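サイト内検索 キーワードを入力 検索

2022年12月18日
文責:当ブログ管理人

平行二指グリッパ二機種の比較試行について(シミュレーション編)

本稿では、本年10月より個人的に進めてまいりました、平行二指グリッパの比較試行の経過を報告いたします。対象といたしましたのは、Dretance型およびGreleck型の二種のモデルです。いずれも実機ではなく、シミュレーション上での評価である点を、あらかじめお断り申し上げます。

従前より当ブログでは、アーム側の軌道生成を中心に記事を掲載してまいりました。しかしながら、読者の方々から寄せられるご質問の多くは、把持の段階、すなわち指先の形状および制御に関するものでした。過去の記事ではこの点について十分な記述を行っておらず、かねてより補足の必要を感じていた次第です。

1.試行環境

アームのモデルにはKoskelaを、制御側にはDerenの標準的な位置制御を使用いたしました。双方とも既定の設定を基本とし、変更を加えたのは指の閉じ速度と把持力の上限のみです。手首部にはカメラを一台設定し、指先とその前方を常時観察できるようにいたしました。カメラの取り付け向きの関係上、得られる映像は上下が反転いたします。後段の処理で回転させることも可能ですが、学習用の入力としては反転のまま統一するほうが管理上簡便であると判断し、今回はそのまま保存しております。

場面は台所の調理台を模したものとし、大理石調の天板に食品および日用品を配置いたしました。単一の物体のみを置いた場面では、機種間の差がほとんど現れません。一方、物品が密に並んだ場面では、指の厚み、開き幅、接近角度のいずれもが結果に影響を及ぼします。このため、対象物の周囲にあえて余裕を設けない配置を採用しております。

把持対象は白色の球体といたしました。球体は接触面が小さく、指の平行度にずれがある場合にその影響が現れやすいという特徴があります。また、模様のない白色の物体は、画像処理の側から見ても輪郭の抽出に工夫を要するため、カメラ設定の検討にも適しております。

2.試行の方法

一機種あたりの試行回数は500回とし、各回の開始時に物品の位置を小さな範囲で変動させました。判定の基準は、球体を天板から持ち上げたのち、5秒間保持できるか否かです。保持中に球体が指の間で回転した場合であっても、落下に至らなければ成功として扱っております。この基準にはやや寛容に過ぎるとのご意見もあろうかと存じますが、初回の比較としては単純な基準が望ましいものと考えました。

なお、照明条件は全試行を通じて固定いたしました。照明を変動させた場合の比較は、カメラ設定の項目と併せて別途実施する予定です。

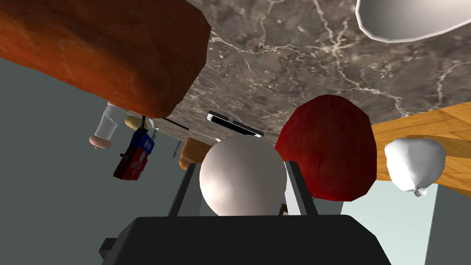 図1 手首カメラ視点による白色球体の把持場面(シミュレーション画像、上下反転のまま掲載)

3.結果および所見

Dretance型の成功率は95パーセントでした。失敗例の記録を確認いたしましたところ、指が球体に到達する前に隣接する物品へ接触した例が大半を占めております。球体そのものを取り落とした例は少数にとどまりました。把持動作自体の安定性は、当初の想定を上回るものと評価しております。

Greleck型につきましては、成功率の数値を本稿に掲載することを見送りました。試行の途中で、指先の摩擦係数がDretance型と異なる値に設定されていたことが判明し、両者を同一条件の結果として並べることが適切でないためです。設定を統一したうえで再試行を行い、改めて報告いたします。確認を怠った点につきましては、お詫び申し上げます。

定性的な所見といたしましては、指が平板状である場合、球体との接触はごく狭い範囲に限られます。閉じ速度を上げますと、一方の指が先に触れ、球体が反対側へ押し出される事象が見受けられました。速度を下げることで改善いたしますが、一回あたりの所要時間は長くなります。また、一方の指がわずかに傾いて見える場面が記録中に散見されました。これが関節モデルの遊びによるものか、カメラの画角に起因する見かけ上のものかについては、現時点では結論を得ておりません。

カメラに関しましては、手首部に設置した場合、指自体が対象物の背後にある物品を隠すという問題があります。図1におきましても、赤いりんごの一部が右側の指に隠れております。把持の直前から直後にかけては許容できる範囲ですが、次の対象物を選択する段階では情報が不足いたします。固定カメラとの併用が現実的な解決策と思われますが、二台の映像の時刻合わせに関する検証が未了であり、現段階で推奨するには至っておりません。

4.制御設定に関する補足

Derenの既定値では、把持力が上限に達した時点で指の位置指令が停止いたします。球体の場合、この停止のタイミングが早過ぎますと、接触はしているものの持ち上げに必要な力が得られない状態となります。当方では上限値を段階的に引き上げ、落下が見られなくなった値を採用いたしました。ただし、柔らかい食品を対象とする場合には、同じ値をそのまま適用することはお勧めいたしかねます。シミュレーションでは変形が再現されず、過大な力が加わっていても結果に現れないことがあります。

記録のうち、設定変更前の予備試行を含む606件につきましては、整理が完了し次第、一覧の形で掲載する所存です。失敗例の分類方法についてご意見がございましたら、コメント欄にてお知らせくださいますようお願い申し上げます。

次回は、Greleck型の再試行の結果と、指先に薄い弾性材を追加したモデルの比較を取り上げる予定です。

コメント(4件)

通りすがりの制御屋
興味深く拝読しました。指の傾きの件、私も別の環境で似た現象に遭遇したことがあります。私の場合は左右の指の連動拘束が緩いことが原因でした。拘束の剛性を上げて確認されてはいかがでしょうか。

管理人
ご助言を賜り、ありがとうございます。連動拘束については未確認でしたので、再試行の際に併せて検証いたします。

匿名
反転画像のまま学習に使うと、固定カメラの画像と混ぜるときに苦労しませんか。うちは最初に全部回転させてしまいました。

mk
Greleck型の結果を待っています。りんごやにんにくでも試していただけると嬉しいです。にんにくは形がいびつなので差が出そうです。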